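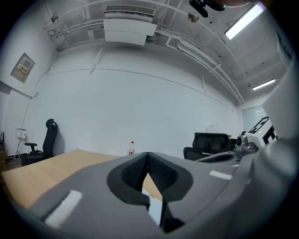
Gray housing, black mesh padding and a block with a black-and-white pattern.

6 October 2023 - By the time I find the right gate at Zotbridge the wind has dropped to nothing, and the woman I have come to meet is sitting on an upturned dinghy with her boots off, eating a peach. She won the small-boat division of the Clillico this summer, 52 miles up the lake and back again with one stop, and she did it in a Grecu that is older than she is. She waves me over with the peach and tells me to mind the trailer.

I had expected to start with the race, but she wanted to start with the boat, and I soon gave up trying to steer her (she does the steering, as anyone who has crewed for her will tell you). The Grecu came to her in pieces, she says, from a barn on the north shore. She paid $400 for the hull, the mast and a bag of fittings, and she says she overpaid.

"There was a mouse nest in the centerboard case," she says. "A really good one, too, very well built! I felt bad moving it. The rudder was in another barn altogether, and the man who had it wouldn't sell it to me until I'd come back and had supper with him and his wife. So I had supper, and it was a lovely supper, and I got my rudder."

She had the boat floating by the following spring, though floating is a generous word for it. Her first season she bailed more than she sailed. Her second was better, and it was then that she began going down to the landing before work to practice short tacks between the moorings, which she still does, and which I suspect has more to do with her winning than she lets on.

When I ask about that she shrugs and says she likes the mornings. "The lake's flat, the coffee's hot, and I'm no good to talk to before eight anyway. I go out, I tack until I've stopped thinking about my inbox, and I come in. Some days I've only gone back and forth in front of the fuel dock. The fellow at the pump used to ask if I was lost."

The Clillico is a funny old race. It draws boats of every shape, and this year there were 100 of them on the line, from the big Gredari keelboats with their matching jackets down to dinghies like hers with a dry bag lashed to the mast. Everybody starts together, which sounds like madness and looks like it too. The handicaps are worked out afterward over chili. I have watched a good many starts from the breakwater and I still hold my breath.

"I hate the start," she says cheerfully. "I've always hated it. The Gredaris come down on you with those enormous sails and all of a sudden there's no wind where you are, you're just sitting in the shade like a duck. So this year I went to the wrong end of the line. Everybody wanted the pin, and I went down by the boat with only a couple of others who, I think, had made a mistake. It cost me some distance. But I had clean air, and I could hear myself think."

It was a slow morning after that. The forecast had promised a steady southwesterly and the lake had other ideas, as it so often does in July, and by noon a good part of the fleet was drifting under the bluffs with the crews lying down. She and her crew, a high school senior who had never raced farther than the bell buoy, kept the boat moving by sitting as far forward as they dared and hardly speaking.

"She was wonderful, my crew. She didn't fidget. You can teach a person to trim a jib but I don't know how you teach them not to fidget. We ate our sandwiches one at a time so we wouldn't rock the boat, and she asked me before she sneezed."

The breeze came in along the west shore late in the day, and they were close enough to get the first of it. I asked if she had gone over there on purpose. She thought about that for a good while, and looked at her peach pit, and finally threw it in the reeds.

"I'd like to say yes. I did see some smoke from a cookout bending over, and I thought, well, that's wind. But I was also headed that way to get out of the sun. You can put down whichever one sounds better."

They reached the turn at dusk and took their stop on the beach there, with soup out of a thermos and 2 hours of sleep under the boom tent. The leg home was the kind of sailing people describe for years, warm and dark with the wind behind them, and she goes quiet when she tells it. They could see the stern lights of the bigger boats ahead and for a long time couldn't tell if they were gaining. Near the islands they passed close enough to one to hear its crew arguing about a spinnaker.

She didn't know she had won her division until the chili. She had gone to sleep in her truck, and her crew had to bang on the window. The trophy is a brass lamp that doesn't light, and it is on top of her refrigerator for the year.

As for what comes next, the boat goes back under cover soon, and in January she means to take the deck off and see to a soft spot she has been stepping around all season. She has also been asked to crew on one of the Gredaris next summer, matching jacket and all, and hasn't answered yet.

"It's a very nice jacket," she says. "But I'd have to tell the Grecu."

The flag on the landing had begun to lift by then, and she was already looking past me at the water and feeling around for her boots. I asked if I could hold the bow for her. I got wet to the knees, and she was off between the moorings before I had thought of my last question, which was about the rudder man and whether he ever comes to watch. I'll ask her at the spring launch.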